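Mon 26 August
Dye bench, Fluvard

Madder again. I know I said I was done with madder until the weather cooled off, but the Baldursdóttir wool was sitting there mordanted and damp in its bag and I didn't trust it to last another week in this heat without starting to smell. So, fan in the window, lid half on, and off we go.

Starting point: 481 grams of the Baldursdóttir two-ply, undyed, weighed dry before scouring. Scoured last week and mordanted with alum and a little cream of tartar, same as the spring batch. Halima Yusuf thinks I should drop the cream of tartar for reds altogether, as it pushes things toward orange, and she has the swatches to back it up. I left it in this time so I'd have something to compare with the spring skeins. Next round I'll do it her way.

Split the wool into 6 skeins, all tied loosely with figure eights in white cotton. Loosely!! I wrote that in capital letters in the spring and then went ahead and tied them tight anyway, and every one came out with pale bands under the ties. These I could slide two fingers through.

Dyestuff: chopped madder root from Wasier, the new sack. It looks browner than the last one and the pieces are bigger, more like gravel than tea. Put it through the old coffee mill (the DYE ONLY one, please stop moving it to the kitchen shelf) and then did the rinse everybody argues about - cold water over the ground root, a quick stir, pour off the yellow-brown water, do it over. Kept the rinse water in a jar in case it gives a decent tan on the leftover silk.

Soaked the root overnight in a stocking in the big enamel pot. By this morning the water had gone the color of strong tomato soup. Added a spoonful of powdered chalk. Our tap water is soft and madder likes it hard, and last December's batch, the one everybody calls the salmon incident, had no chalk in it at all.
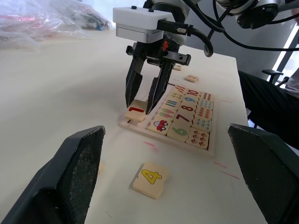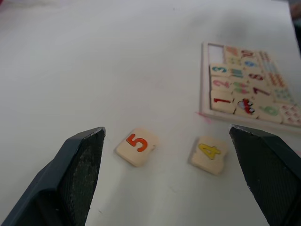
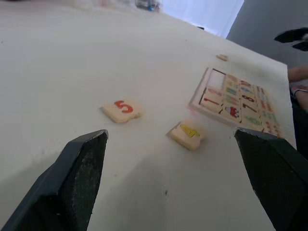

Pulled a test strand from the pot before the first skein was even properly warm, and I wish I hadn't, as it scared me. It was very pink. Not a bad pink, just nowhere near the brick red I'm after. If you look at the white table in the second picture, the little pinkish-red smear near the corner of the puzzle board is pretty close to what I had on that strand, maybe a bit dustier. For contrast I keep the spring swatch card pinned over the sink, and next to that the test strand looked like it had come from a different plant. I gave it a stern look and put the lid back on.

Heat. This is where I always mess up, so writing it down properly. The Skorko hot plate runs hotter than its dial says, and it also keeps climbing for a good while after you turn it down. I set it at 2, waited, poked the thermometer in, waited some more. It held steady and well under a simmer, with just a bit of steam coming off. The dial goes up to 5 before the thing starts to rattle, and there is no reason to have it anywhere near there for madder. Too hot and the browns come out of the root and you never get rid of them. Halima's note on the lid of the pot says NO BUBBLES and she's right.

Turned the skeins gently every so often with the long glass rod. One of them kept floating up (trapped air, I think, I should have squeezed it out better under the tap) and it'll probably be a shade lighter than the rest. Marked it with a knot in the cotton so I can tell later.

By lunch the strands were deeper, a nice warm coral. By mid-afternoon they'd moved into real red territory, and I was a lot happier. Turned the plate off and left the whole lot to cool in the pot. I'm leaving it overnight with the root still in.

Mistakes so far:
Didn't weigh the root after milling, so I only have the weight of the unground stuff, and some of that is still stuck in the mill.
Forgot to put a scrap of the commercial superwash in as a control. Went in late, so it doesn't count for much.
Wore the good apron.

Things to try with the exhaust bath: there should be plenty of color left in there, given how coarse the grind was. I'd like to put the handspun Corriedale in for a peach, then maybe dip one end of it in a weak iron bath. Halima wants some of the exhaust for cotton, which needs the tannin step first, so if you're reading this, Halima, the bucket with the blue handle is yours and I haven't touched it.

Also the pH strips are almost out. I used the last of the wide-range ones on the soak water and what's left in the box only covers the acid end. Whoever orders next, get the wide ones again, and ask Wasier whether the root is from a different grower this year. The bag doesn't say.

Tomorrow: lift skeins, let them drip over the tub, don't rinse until they've dried once. Then one careful rinse with a drop of wool soap. Take the swatch card outside to compare, the light over the sink makes everything look orange.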